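Home & Shop Automation > General Chat
Topic: Can a machine do the laundry yet? (folding, mostly)

Arlo Bellamy
Posted 6/22/18

Starting a new topic so I stop cluttering up the vacuum thread. I've been down at the Zwane workshop again watching two arms have a go at clothes on a table, and I came home more excited about this stuff than I've been in ages. I know half of you think household robots are forever a decade off (I've read your posts!) but I think cloth is closer than people give it credit for. Slow, yes. Clumsy, yes. But there are two grippers working on one piece of clothing, and they each have their own end to look after, which is how my mum folds a sheet with my dad.
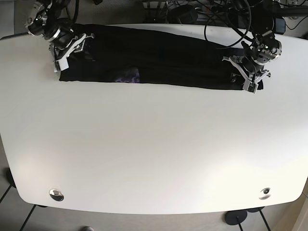

Folding gets treated as the easy bit of laundry and I think it's the hardest. Washing is a drum and some water, we sorted that out generations ago. With folding, the thing you're holding changes shape every time you touch it. Black clothes bother me most, even doing them by hand, because I can't find the seams. So a long black strip lying pretty well parallel to the back of the table, with a gripper down at each end, makes me grin. The right end is a bit bunched and I'd still put it in my drawer.

Anika Obi

Love this, Arlo. I run the back end of a small uniform laundry and we folded 962 pieces last week, all by hand. What's the speed like? Speed is the whole question for me. A person on my line does 220 on a decent shift and spots the missing buttons while she's at it.

Arlo Bellamy

Nowhere near that, I won't pretend. I wasn't timing anything but I'd say you could make a cup of tea per shirt, and drink it. I just don't think speed matters as much at home. If it takes all afternoon while I'm at work, who cares? The colour of the cloth didn't seem to be a worry either, there was a green one, a peachy one, grey, black.

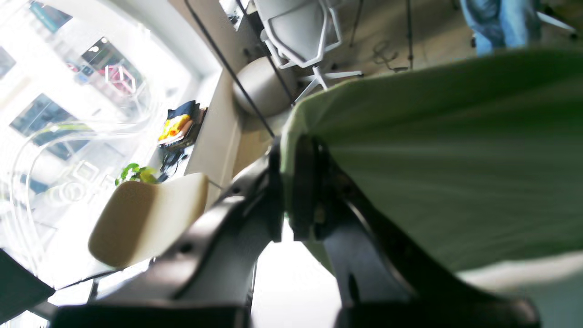
Green cloth in the gripper, big window behind.

Picking up is the part I could watch all day. Two fingers, that's all it gets! Try it at your kitchen table with finger and thumb only, on each hand, no palms, no smoothing with your forearm and no tucking it under your chin. I tried with a T-shirt and gave up on the sleeves.

Jalen Delacroix

I'll be the grump. I was a fitter at Lasberg for years and we had arms that would put the same bolt in the same hole until the cows came home. Brilliant machines. Move the bin over a couple of inches and you had a stopped line and a man with a clipboard. A laundry basket is a bin that moves every single day. I want to see it cope with a fitted sheet, a wet towel and a sock stuck up a trouser leg before anybody tells me it can do a chore.

Arlo Bellamy

Fair enough on the bolts, but that's last generation's problem, isn't it? Those arms were blind. Put a little camera at the wrist and the arm gets a close look at whatever it's picking up. I'd take a pinch in slightly the wrong spot over an arm that closes on thin air, and with fabric you can often get away with a pinch in the wrong spot anyway.
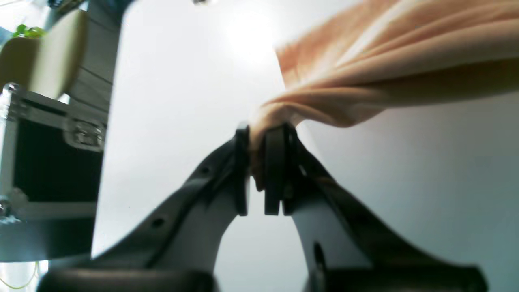

Barrett Castellanos

"Often get away with" is doing a lot of work there, mate. I'm with Jalen on the sheet. I'd also ask who empties the dryer, who carries the pile upstairs and who matches the socks. Folding is maybe a quarter of it. I have an Illell mower that does the lawn beautifully and I'm still the one out there picking up sticks beforehand.

Anika Obi

A quarter of it would do me fine! Barrett, if something folded the plain aprons and left us the fiddly jackets I'd sign tomorrow. It doesn't have to do everything. My dishwasher doesn't put the plates away and I'm not giving it back.

Arlo Bellamy

Anika gets it. And to be fair to Jalen, heavier stuff does look tougher. With a thin shirt you grab a bit and the rest follows, but once you have thick folds doubled over each other it's hard to know how many layers you've got between your fingers.
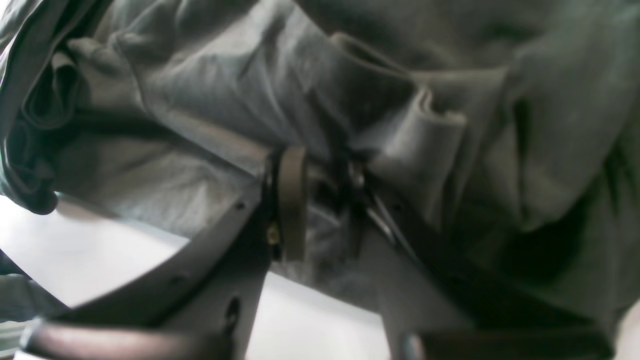 I do that wrong myself with jeans, grab both legs when I wanted one, and I only know because I can feel it. So my guess is that touch comes next, something in the fingertip that can tell one layer from two. If anyone here has played with that sort of sensor, please post, I'd love to hear how you mounted it.

Ankit Maurya

I've played with a cheap one from Bover, stuck to the pad with double-sided tape. It told cardboard from nothing very well. On a tea towel, one layer and 2 layers read the same unless I squeezed hard, and then the tape let go. I've got 5 of them left if you want a couple, Arlo, you'd only have to pay the postage.

Jalen Delacroix

Squeezing harder is how you stretch a collar. My money stays on October of some year I won't be around for.

Arlo Bellamy

Ankit, yes please, I'll message you my address. Jalen, bring your fitted sheet to the next open night and I'll ask if they'll let it have a try.

Jalen Delacroix

It's a king size. Fine, I'll bring it.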